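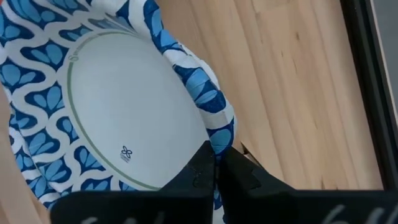
Vol. 9, No. 6, p. 661

4.2 Where margin is made: supplier ties in mid-sized housewares firms

The firms in our sample sell ordinary goods at ordinary prices, and that is exactly what makes them so interesting to study. A company with a patent or a famous name can live off it for years. A company selling storage tins and picnic sets has to find its profit somewhere in the daily work of buying, moving, selling and following up, and we were delighted to find how differently firms of the same size go about it.

We begin with Makell, whose managers gave us full access to order records for both the Naladville and Wornumberg sites. The two sites buy from many of the same suppliers and report to the same head office. Their costs per order, however, moved apart in every quarter we looked at. Raptis (working paper, section 2) saw a similar split in furniture wholesaling and put it down to freight. Freight explains very little of it at Makell. When we compared the 2228 purchase orders line by line, the gap sat almost entirely in rework: changed quantities, split deliveries, invoices sent back for correction.

Naladville buyers phone their suppliers before an order is placed. It is a small habit and no one had written it down, yet it shows up all through the records. Orders from Naladville were changed less often after release, and the supplier's first promised date was usually the date kept. Wornumberg buyers work from a shared order screen and talk to suppliers mostly when something has gone wrong. Both groups are skilled and both hit their price targets. The difference in total cost appears further down the chain, in the receiving and billing departments, where it is charged to a different budget and so never reaches the buyer's own scorecard.

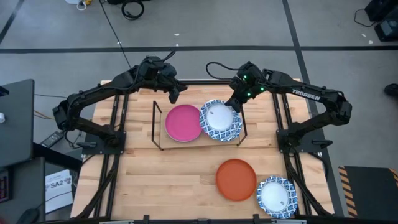 Figure 6. Two-arm work table with pink plate and blue-and-white patterned plate.

Wako offers a wonderful contrast. It is a single-site firm, and its purchasing manager, Lambros Raptis, also runs customer service (he is the author of the working paper cited above, and we thank him for his patience with our many follow-up calls). Because complaints and supplier contracts cross the same desk, a problem reported by a shop in April was already a contract term by the next order cycle. At Makell the same kind of complaint passed through six people before it reached anyone who could speak to the supplier.

We do not read this as an argument for merging departments. Wako's setup depends on its size, and Raptis himself doubts it would survive a second warehouse. What does seem to carry over is the short path between the person who hears about a fault and the person who can price it. Nine of the suppliers we interviewed serve both firms, and several described Wako as the easier customer even though its orders are smaller. That is a real advantage, and one that a standard cost breakdown would miss completely! Section 4.3 takes up how it might be measured.

Search this journal
Enter keyword, author or title
Advanced search

Related articles
Rework as a hidden purchasing cost
Supplier interviews in single-site firms: a short guide
Who owns the complaint? Service and buying in wholesale trade
Freight, distance and order size in furniture wholesaling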